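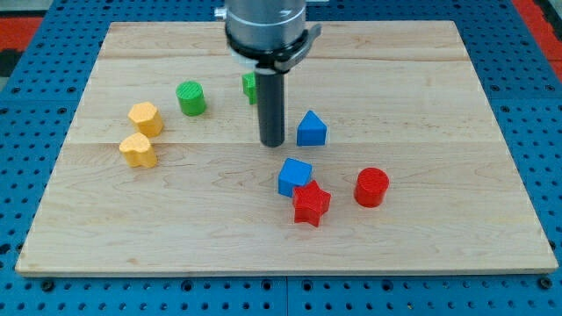 *Small plastic blocks in several colours on a wooden board.*

**Toy library to reopen in former Başaran shop**

The Dikunness toy library will reopen in July in the old Başaran fabric shop on the main street, ending a long stretch without a permanent home.

The library closed its doors at the community hall when work began on the hall roof. Members have been borrowing from a shipping container behind the swimming pool in the meantime, with room for only a small part of the collection. The rest has been in storage at Grurura.

Under the new lease, the shire will cover the rent for the first two years. After that the library is expected to pay its own way through memberships, grants and a yearly sale of retired toys. The shire said it would look at the arrangement again before the term ends.

The shop has been empty since Başaran moved to larger premises near the highway. It has a level entry from the footpath, a toilet with a change table and a back room that can be locked, which the library did not have at the hall. The old cutting counter will stay and be used for returns. Parking is on the street out the front, with more spaces behind the chemist.

Local builder Kariletti has been fitting out the space over the past month. Shelving is in and the floor has been sanded and sealed. New lights are still to come, and the front door is being widened so that double prams can get through. The cost of the door was met by a separate accessibility grant.

Families will be able to borrow from a list of 300 items on opening day. These include building sets, floor puzzles, ride-on toys, dress-ups, musical instruments and board games. Larger outdoor equipment such as the sandpit and the climbing frame will stay in storage at Grurura and can be booked ahead for birthday parties.

Blocks, shape sorters and other sets with small parts have been the hardest to get ready. Every set was checked against its card, and those missing pieces were either made up from spares or taken off the list. Sets will now go out in zip bags with a count written on the label, and borrowers are asked to check the count before they leave the building as well as when they bring the set back. Lost pieces will be charged at a flat rate. The library will no longer hold a family's deposit over a single missing part, a rule that drew complaints in the past.

Opening hours are longer than before. The shop will be staffed on school mornings from 9.30 until noon, and there will be one late session each week, finishing at 6 pm, for parents who work through the day. A return chute has been cut into the side wall for use after hours, although bulky toys and anything with batteries must still be handed over the counter.

Membership will be sold by the half-year or the full year, with a lower rate for health care card holders and for grandparents who have children in their care. Kindergartens and family day care providers can join as a group and keep items for twice the usual loan period. Existing members do not need to sign up again. Their memberships were put on hold when the hall closed and will restart from the opening day.

The library had 100 member families at the time of the closure. It does not expect all of them to return, as many of the children have started school, but a waiting list kept at the maternal health centre has been filling since the lease was announced.

Donations of toys are on hold until the move is finished. When they start again, the library will take only clean items in working order. Soft toys, car seats and cots cannot be accepted.

The container behind the pool will close at the end of June. Anything on loan from it should be returned there by then, or kept at home and brought to the new shop during the first week. No late fees will apply over the changeover.

Membership forms are available at the shire office and the Grurura post office.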